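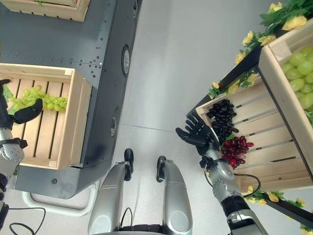

Green grapes in a wooden crate.

The bus from Sedgwick stopped running at the end of November, so my sister drove me the last stretch to Lavdale. She kept the radio low. We passed the feed store, the church with the new roof, and the long field where our father used to burn brush.

The house had been shut up for 19 weeks. The key still stuck. You had to pull the door toward you and lift, and my sister did it without thinking, though she had not lived there since she was a girl.

"Four boxes," she said. "That's what we agreed. Four for you and four for me, and the rest goes with the house."

I started in the kitchen. The calendar from the Voster bank was still open to the summer, and he had written on it in pencil — dentist, oil, call about fence. Nobody had called about the fence. I could see it from the window, leaning into the neighbor's yard.

I packed the blue bowls and the bread knife. I packed the radio that only got one station. Then I sat down on the floor and opened the drawer where he kept string, and under the string was an envelope with 300 dollars in it and my name on the front.

I listened to my sister moving around upstairs. She was dragging something heavy across the hall. There was no date on the envelope. I had asked him for that much once, to fix the car, and he had told me no on the phone and then talked for a long time about the weather.

When she came down she had dust on her sleeves. She looked at the envelope and then at me.

"I got one too," she said. "Mine was in the sewing machine."

"How much?"

"The same."

She sat down next to me. The refrigerator was unplugged and the kitchen was very quiet. After a while she asked if I wanted the string, and I said I did, so she rolled it up and put it in my box, on top of the bowls.

We filled three boxes each. It was getting dark when we carried them out to the car, and she went back once to make sure the door had caught.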